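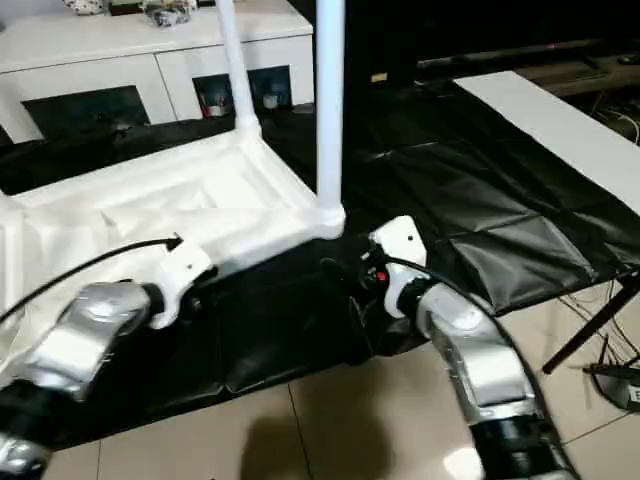
By Maree Hedlund

Covers, sheets and frames: putting them away so they come out right

Most of the trouble with fabric covers starts in the cupboard. A cover that goes away grubby or a bit damp comes out in June with grey spots along the folds, and by then the marks have usually set.

Before you wash

Shake everything outside first. Grit left in the cloth works like sandpaper in the machine, and leaf litter blocks the filter. If there is dried mud, let it dry right through and brush it off with a stiff brush. Wet mud only smears.

Check the hems and corners while you have the cover spread out. A small tear can be zigzagged in a minute now. After a spin cycle it will be a long one.

Read the label if there still is one. Plain cotton dust sheets will take a warm wash. Frost cloth and other spun fabrics should be done by hand in a tub of cool water with a little wool wash, and never wrung out. Coated fabrics just need a sponge down.

Getting rid of mildew spots

For cotton, mix white vinegar and water half and half, dab it on and leave it for an hour before rinsing. For heavier marks use an oxygen soaker made up to the directions on the pack. Don't use chlorine bleach on coloured cloth, and don't mix bleach with vinegar on anything.

Sunlight does a fair bit of the work. Peg the cover out with the spots facing up and turn it after lunch.
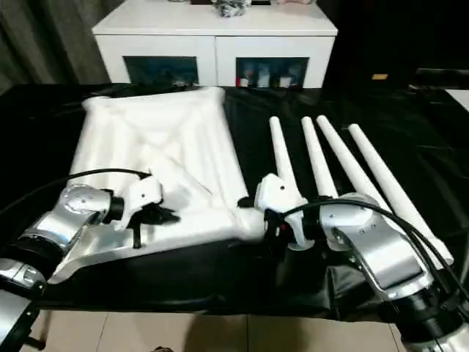 Folding large pieces

Fold on a table if you can, or on a clean bed. Bring the long edges together first, smooth from the centre out, then fold again the same way until you have a strip as wide as your shelf. Roll the strip from one end. Rolls crease less than squares and you can pull one out without upsetting the pile.

Change the fold line each season. Coated cloth cracks along an old crease, and once the coating goes it can't be repaired at home.

Write the finished size on a strip of cotton tape and safety-pin it to the outside. My single bed covers say 80 by 5, which is the width in centimetres and the length in metres. It saves unrolling three to find one.

Plastic sheeting

Wipe plastic with a damp cloth and one squirt of dishwashing liquid, rinse, and hang it over the line until both sides are dry. Dust it lightly with talc if it tends to stick to itself. Keep it away from the hot water system, and away from anything that has been oiled.

Taking frames apart

Push-fit pipe gets tight over a season. Twist as you pull, and keep the pull in line with the pipe. If a joint won't move, pour warm water over the fitting and try again after a minute. Pliers leave bite marks, so wrap the pipe in an old tea towel if you have to use them.
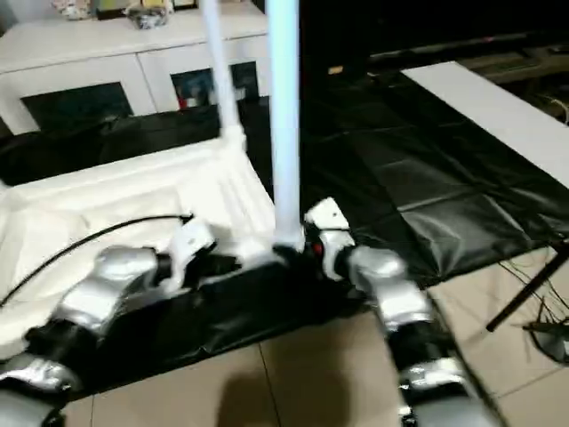
Tie pipes of one length together with garden twine and put the fittings in an ice cream container with the lid on. I number both ends of each joint with a paint marker. My biggest frame goes up to 27 and the small one stops at 11.

Store pipes flat. Stood in a corner of a hot shed they take on a bend, and a bent pipe never sits square in its fitting again.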